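4.2. Recensement des tâches et dimensionnement de l'achat

Avant toute consultation de fournisseurs, nous avons cherché à savoir quelles opérations du poste d'expédition pouvaient raisonnablement être confiées à un équipement automatique, et à quel coût. Le cahier des charges initial, rédigé par l'équipe de Flondholm, prévoyait une cellule complète : un bras, deux préhenseurs interchangeables, un convoyeur d'amenée et une imprimante-applicateur d'étiquettes. Ce périmètre dépassait l'enveloppe disponible et reposait sur une description des gestes établie de mémoire par les responsables de site.

Nous avons donc repris le recensement à partir d'enregistrements réalisés au poste, du point de vue de l'opérateur. Sur 500 séquences de préparation relevées en novembre, 431 ont été conservées après élimination des séquences incomplètes. Chacune a été découpée en quatre phases : prise du carton, remplissage, fermeture, étiquetage. Le découpage a été fait par deux annotateurs, les désaccords étant tranchés par Rosalie Ortner.

La phase d'étiquetage mérite un examen à part, car elle est celle que les devis traitent comme acquise. Les offres supposent un carton posé à plat, présenté toujours dans la même orientation, sur un plan de travail dégagé. Les postes étudiés s'écartent de cette hypothèse (figure 4). Le carton peut être tenu debout, d'une main, pendant que l'autre appuie sur un angle ; la table reçoit en même temps d'autres colis et un bac ouvert.
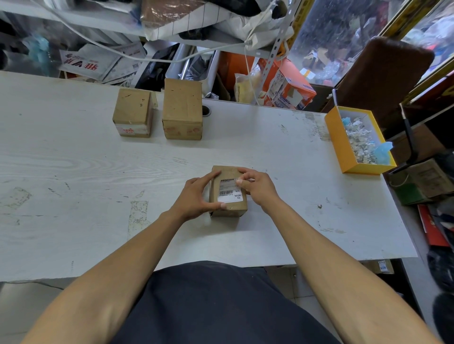
Figure 4. Phase d'étiquetage : maintien d'un petit carton debout de la main gauche, appui des doigts de la main droite sur l'angle supérieur.

Ces observations ont deux conséquences pour le budget. La première concerne la surface. Un applicateur fixe demande une zone réservée en bout de table, avec un accès pour le changement de rouleau. Lorsque la table sert aussi au stockage temporaire, il faut prévoir du rayonnage supplémentaire ou une seconde table, dépense absente des trois devis reçus. La seconde concerne la préhension. Tenir un carton léger sans le déformer tout en exerçant une pression sur une face suppose soit deux bras, soit un bras et une butée. La butée est de loin la solution la moins chère – elle impose en revanche de limiter le nombre de formats de carton.

Les fournisseurs consultés, Drokmont, Stöckli et Ondora, ont été invités à chiffrer de nouveau leur offre sur cette base. Il leur était demandé de séparer le matériel, l'intégration, la formation et la maintenance sur la durée d'amortissement. Seule l'offre d'Ondora respectait d'emblée cette présentation ; les deux autres ont été ventilées par nos soins à partir des annexes. L'intégration et l'aménagement du poste représentent, toutes offres confondues, près de 60 % du coût total, alors que le cahier des charges initial ne leur consacrait qu'une ligne.

Nous avons retenu un achat en deux tranches. La première porte sur l'applicateur, la butée et le réaménagement de la table, sans bras. La seconde, conditionnelle, ajoute le bras si la réduction du nombre de formats est effective sur l'ensemble des postes. Ce choix retarde l'automatisation de la prise et de la fermeture. Il permet cependant de mesurer séparément l'effet du réaménagement, que les offres globales attribuent entièrement au robot. Les critères de passage à la seconde tranche sont détaillés en section 4.3.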